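Budget Griffzelle, zweiter Anlauf

Das Angebot von Schnyder liegt seit gestern vor, Positionen 1 bis 27. Der Roboterarm ist vorhanden und fällt aus der Rechnung. Offen sind Greiferfinger, Schlauchpaket, Behälteraufnahme und die Abnahme. Für die Finger ruft Schnyder 331 Euro pro Satz auf, für die Aufnahme 1377 Euro. Letztere hatte ich im Februar gar nicht eingeplant.
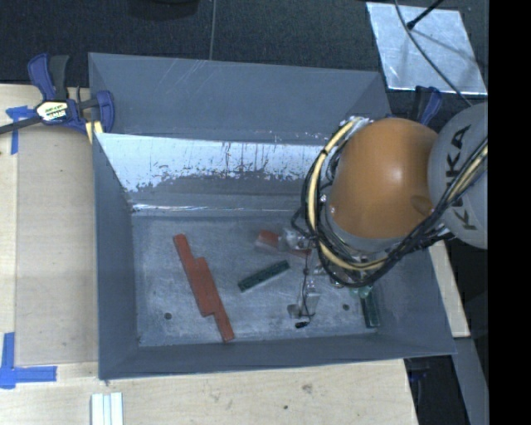

Mateja Dimitriou rechnet anders: Schraubzwingen halten den Blechbehälter für Versuche ausreichend fest, die Aufnahme kann ins nächste Budget. Für den Dauerbetrieb in Wurkholm gilt das nicht. Dort muss die Lage nach jedem Behälterwechsel stimmen - sonst wird jedes Mal neu eingemessen.

Vorläufige Reihenfolge: zwei Sätze Finger sofort, Schlauchpaket nach Rücksprache mit Yavuz Çınar, Aufnahme als Option mit Preisbindung über 70 Tage. Das Vergleichsangebot von Plison fehlt noch, angefragt ist es ohne Montage.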